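Shop notebook > Grudside bench > Chores > Wiping and marking

Sunday, started 2 p.m.

Back on the chores question. Dušan still thinks we are a year out from a machine that can clean up a kitchen counter after a kid has been at it with markers. I think he has watched too many Hestier clips. In the clips the mess is always one fat puddle in the middle of a dark countertop, and the sponge is already in the hand when the video starts. I have never had a puddle like that in my house.

Our version of the job is dull on purpose. White surface, reddish-brown marks, pale blue lines. The marks are the mess and the blue lines have to stay. A person gets this in one sentence. You don't have to say how hard to press, or that the little specks count too, or that you should look at your own fingers before you lean on the clean part.
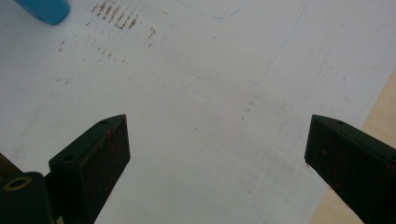

The part I keep coming back to is the last one. Anything that touches the mess joins the mess. Painters know this, cooks know it, anyone who has changed a diaper knows it. I went through our task sheet for Itum (the planner, version Nattawut set up in June) and there is no step in it for "check whether you are dirty." It has a step for checking whether the table is dirty. So the score can come out fine with the fingers leaving a fresh dot at every touch, and the planner will go back for the dots it made. Wrote that up as issue 3. Nattawut says it is a perception problem. I say it is a task sheet problem first, cheap to fix, and we should quit calling everything perception.

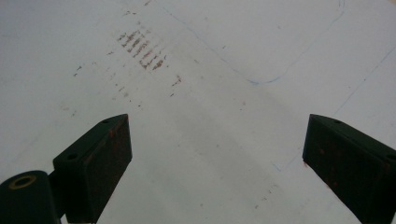
Streaks upper left, blue line to the right of them. Rust-colored flecks on the fingers too.

Second complaint, the blue lines. They are faint. Nattawut wanted to go over them with a heavier pen so the segmentation would pick them up, and I said no. If we darken the line we have built a test for our own camera. Somebody's pencil marks on a cut sheet in the Urban shop are going to be this faint or worse, and if the machine scrubs those off, the guy has to lay out the whole panel again. He would have been better off with a rag and 5 minutes.

Which brings me to time. Dušan's spreadsheet gives the machine 300 seconds for a surface like this and calls that competitive. Competitive with whom? It leaves out setup and it leaves out the person standing next to it. Put those in and then we can talk. I am not against slow. A slow machine that I can leave alone while I go eat is worth money to me. A slow machine that needs a minder is a hobby.

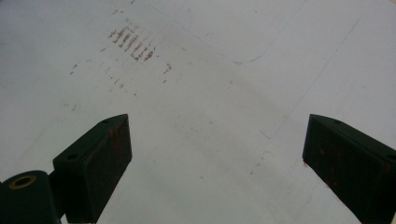

Third thing, and I want this in the book before we argue about it again: "remove the marks" has no end to it as written. The dense patch is easy to name. Then there are the fainter dashes trailing off below it, then dots, then gray smudges that might be shading. Where does the job stop? I asked Dušan and Nattawut separately to tell me which specks they would bother with. Dušan said all of them. Nattawut said the dark patch and "whatever you'd see from the door." Those are both fair answers for a person who lives there, and they are two different jobs for a planner. We have been scoring against Dušan's answer and training against Nattawut's.

Proposal: write down the from-the-door version, use it for everything, keep the strict one for later if at all. Dušan not happy. Noted.
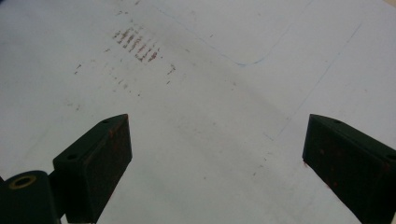
Small stuff. The soft gray shading across the middle of the sheet is going to get called a stain sooner or later, I would bet lunch on it. Try the same layout with the lamp moved before anybody touches the thresholds. Also, Nattawut, please put the lamp position in the notes. I couldn't work out from your last entry where it had been.

What I would believe: a different mess each time, set out by somebody who doesn't write the code, and no resets in the middle. If it gets through that with the blue lines still there I will take back most of this page. The Grudside people asked for a yes or no on bench cleanup. For now I am telling them no, keep buying rags.

To do
- finger check step into the task sheet (me)
- from-the-door wording, one paragraph (Nattawut)
- redo the time sheet with setup and minder included (Dušan)
- lamp test, before the next scoring run

Stopped at 5.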